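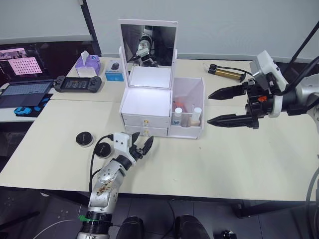 What should you look for when you visit a robot lab on its open day?

Look at the hands first, and then at whatever the hands are supposed to pick up. The arms get all the attention because they're big and shiny, but most of what makes a job easy or hard for a machine happens in the last inch before contact.

Chapter 2
A Sunday at Gosow

I spent my first open day looking at the wrong things. I was so taken with the arms that I came home with a notebook full of joint names and couldn't have told you a single thing about the task. So when Agnes Wallin invited me to the open day at Gosow one Sunday in August, I promised myself I'd do it properly this time, and I'm going to drag you along with me through the rest of this chapter.

The table I want to start with was the one with the cosmetic organizer. It's a white thing with a mirror at the back, two small drawers with round gold knobs, and an open bin for bottles. You may well have one at home! You'd put a bottle away in it with your eyes half shut, before coffee. Now try it (really, go and try it) using two stiff fingers that only open and close, and no feeling in the tips.

That's a parallel gripper, more or less, and you met it in Chapter 1. The one on the right arm has long black fingers with ridges along the inner edges. Ridges are lovely for a bottle. A small round knob is another matter, and I'd like you to think about why before you get to Section 2.3, where we work through it with a pencil and some paper.

Then there's the mirror. I walked right past the mirror the first time, and it was Amarachi Shehu who pulled me back to it. A mirror shows a camera a second robot arm in a place where no arm exists. People learn to ignore that sort of thing as toddlers – a vision system has to get it from somewhere too. Add a compartment lit from inside, its open top glowing brightly, and you have a tabletop that's a good deal meaner than it looks.

Agnes let me go through the demonstration log afterward, which was generous of her. It listed 1,960 attempts at tidying tasks, and 1,531 of those were marked as completed. I'll be asking you to do things with those two numbers later on, so put a bookmark here. For now just ask yourself what "completed" might mean. Does a bottle count if it went in but tipped over? Romain Caron and Sixten Engström had been arguing over exactly that since lunch, and they were still at it when I left (Romain says a tipped bottle is a failure, and I'm with Romain).

Before you read on, take a page and write down three household jobs you think two arms could do, and three you think they couldn't. Don't erase anything later. We'll come back to your list at the end of the chapter, and I can tell you that mine was pretty embarrassing.

Words to watch for in this chapter: parallel gripper, wrist, reflection, grasp, attempt, completion.

2.1 Getting in the door

Visits start at the sign-in desk, and so will we. Wear flat shoes, bring a pencil, and stand where you're told to stand.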